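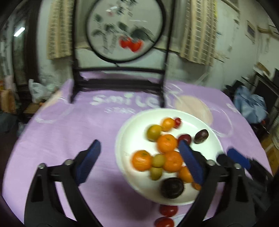
Rillum Open Day Fruit Set
README, version 4

Thank you for downloading this. The Rillum Open Day Fruit Set is a small collection of recordings made with hand-held grippers during our open day in Bristmont on November 27, 2022, when we put the grippers on a table, put some fruit on a plate, and let people who had never touched one before have a go. If you came along that day, it was lovely to have you, and there is a decent chance that one of your attempts is in here.

The whole set comes to 1,182 recordings. Some are very good and some are a bit of a mess, and we have kept both kinds on purpose. Most collections we have worked with ourselves were made by people with weeks of practice, and a beginner moves so differently — slower going in, faster coming out, with a good deal of hovering in between — that we thought it would be a pity to throw that away.

What people were asked to do

The task card on the table was short. Pick up a piece of fruit from the plate, set it down on the cloth, and bring it back if you feel like it. We didn't say which fruit to start with or which hand to use. Visitors could work with one gripper or with a pair, and plenty of them began with one and then asked for the other.

The fruit is a mix of sizes and skins: cherry tomatoes, mandarins and other small orange fruit, some yellow-green ones, and a few dark round ones that are easy to lose against the black of the gripper arms. All of it sits on a round white plate on a purple tablecloth with "smile" printed across it in big white letters. The cloth is busier than we would pick for a lab recording, and if you are training anything that has to separate objects from their background, please keep the printed circles and lines in mind. Our first quick model was very fond of the peach-colored circle and tried more than once to treat it as something to be picked up.

Nothing was glued, pinned or weighted. Fruit rolled when it wanted to, and we let it. If a tomato left the table the recording stops there, and the file is marked "dropped" in the notes column.

What is in the folders

The Wekance folder has the one-gripper recordings and the Pai folder has the two-gripper ones. (Those were the names of our two sign-up sheets, and by the time we thought of something more sensible, all the scripts depended on them. Sorry about that.) Each recording comes with the video, the opening of the jaws over time, and a line in notes.csv saying how it ended.

The longest recordings run to 40 seconds, where we cut them. A handful in the Pai folder have no jaw readings for the second gripper. They are marked "one side only" and the video is fine, so you can still use them for anything that needs only pictures.

The view is very wide and bends quite strongly toward the corners. We have left it that way and put the lens correction values in lens.txt, for those who want straight table edges. You will see a good bit of the room behind the table as well, curtains and all, and the reach of the second gripper across the plate hides fruit more often than you might expect. Partly hidden pieces are labeled by their visible part only. 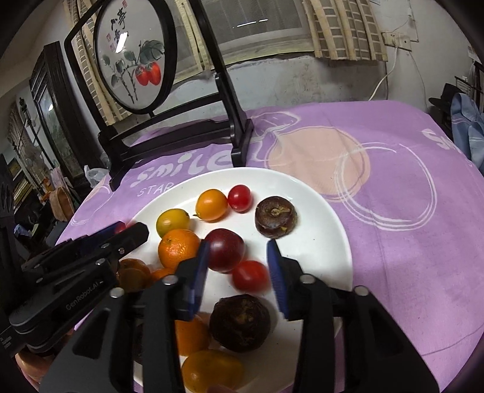

One visitor wrote to us later that the tomatoes had been the hard part, and that she had gone home wondering how hard she was squeezing. She could feel the mandarin through the handle, she said, but with a small tomato she was going entirely by eye, and she would have liked a little light or a buzz to tell her when to stop. Could we add that next time?

We would love to, and it is on the list for the next open day in May. For now the set has no force readings at all. You can guess at contact from the jaw opening, and people have had fair luck with that on the larger fruit, but please don't report grip force from these files as though it had been measured.

Known problems

The fruit labels were done by hand over a few evenings, and two of us didn't always agree on what to call the darker pieces. Where we couldn't settle it the label reads "dark round", and you are welcome to send corrections.

In 9 recordings the clocks of the two grippers drift apart. These are listed in drift.txt and should be left out of any timing work.

Hands and fingertips turn up at the bottom and sides of the video now and then. Faces do not, as far as we have been able to check, but if you come across one, write to us and we will take the file down the same day.

Using the set

You may use it for research and teaching. If you publish something, please cite it as the Rillum Open Day Fruit Set, version 4, and send us a copy, as we keep them on the shelf by the door for visitors to leaf through.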